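CHAPTER 4
Teaching by Showing: What a Demonstration Carries and What It Leaves Out

4.1 The promise

The appeal of teaching a robot by demonstration is easy to state. A person who can do a task shows the machine how it is done, and the machine learns to do it too. No one writes rules about where to put the fingers. The skill passes from the person who has it to the machine that lacks it.

Readers should be suspicious of that last sentence. Skill doesn't pass anywhere. What passes is a file: images, positions of the hand over time, the width of the grip, sometimes a force reading. The file was made by someone skilled, and it holds whatever the instruments were able to pick up. This chapter is about the gap between the two, and about why so many published results step over it.

We will treat three ways of showing. In kinesthetic teaching, the person takes hold of the robot's own arm and moves it through the task. In teleoperation, the person drives the arm from a distance with a joystick, a glove or a second arm. In the third way, which has grown quickly, the robot stays out of it. The person carries a gripper like the one the robot will later use, with a camera fixed to it, and does the work directly.

4.2 Three ways of showing, and what each one costs

Kinesthetic teaching has the oldest claim on our trust, and in one respect it has earned it. Any motion recorded this way is a motion the arm can make, because the arm made it. But watch someone do it. They use two hands to move one gripper. They lean across the workspace and block the camera. They slow down at the corners where the joints are stiff. A policy trained on these recordings learns the slowness along with the task, and students are often surprised that it does.

Teleoperation keeps the person out of the picture but puts a machine between the hand and the work. There is delay. There is usually little or no sense of touch. Operators make up for this by squeezing harder than they need to and by pausing before contact. In the Lollholm exercises at the end of this chapter you will work with 80 teleoperated recordings of one drawer being opened. Before you fit anything to them, read the grip widths. Most of what you will be tempted to call strategy is an operator waiting for the video to catch up.

The hand-held gripper answers several of these complaints. It is cheap, it can be carried into a kitchen or a hallway, and the person feels some of the contact through the handle. Speeds come closer to normal human speeds. For these reasons its supporters call the data natural. The word deserves a second look. A person holding a two-fingered tool isn't using a hand. They are solving the problem of how to do a familiar thing with an awkward instrument, and they get better at it over the course of an afternoon. Recordings from the first hour and the fourth can differ more than recordings from two different people.

There is also the matter of the arm that will replace the person. A wrist that can turn any way it likes, attached to a body that can take a step to the left, will produce paths that a bolted-down arm can't follow. The Dalley set, which we use in Section 4.5, has 700 hand-held recordings. When its paths were checked against the reach of the arm they were meant for, 234 had to be thrown out. The original report mentions this in a footnote.

4.3 Clutter, and the trouble with success

Much early work used blocks on a bare table. Blocks are good for testing whether a method runs at all. They tell us little about whether it works, for the plain reason that a block looks the same from one trial to the next and stays where it is put.

Consider picking wrapped candy out of a box. The wrappers shine and crinkle. They overlap, so that the edge of one piece hides the middle of another. A grip may close on the candy, or on the loose end of its wrapper, or on two pieces at once. A person sorts this out with small adjustments made during contact, many of them too quick to describe afterward.
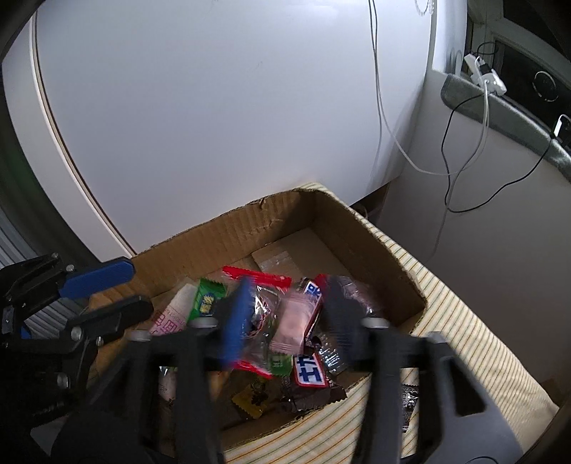

Figure 4.1. Hand-held gripper at work in a box of wrapped candy, seen from the tool's own camera. The blue pad is among the wrappers.

Look at Figure 4.1 and ask which piece the operator wants. A red wrapper lies just behind the blue pad, and a clear one with something dark inside lies directly beneath the red. A reader may feel sure of the answer. The image doesn't supply it, and a learning method that sees only this image is in no better position. The next moments of the recording may settle the matter, or they may show a piece being lifted that could as well have been an accident as a choice.

This matters when we come to score the demonstrations. The Ung protocol marks a trial as good if any item leaves the box. By that rule a lucky snag and a careful pick are worth the same, and the learner is asked to imitate both. Stricter rules have their own problem: someone must say what was intended, and the only witness is the operator.

4.4 Questions to carry forward

As you read the rest of the chapter, keep a short list beside you for each data set. Who gave the demonstrations, and how long had they practiced? What was discarded, and who decided? Could the robot have made these motions? What did the person feel that the file doesn't hold?

The Pleker data, taken up next, answers the first of these questions in full and the last one hardly at all. We begin with its grip records, which are the cleanest part of it.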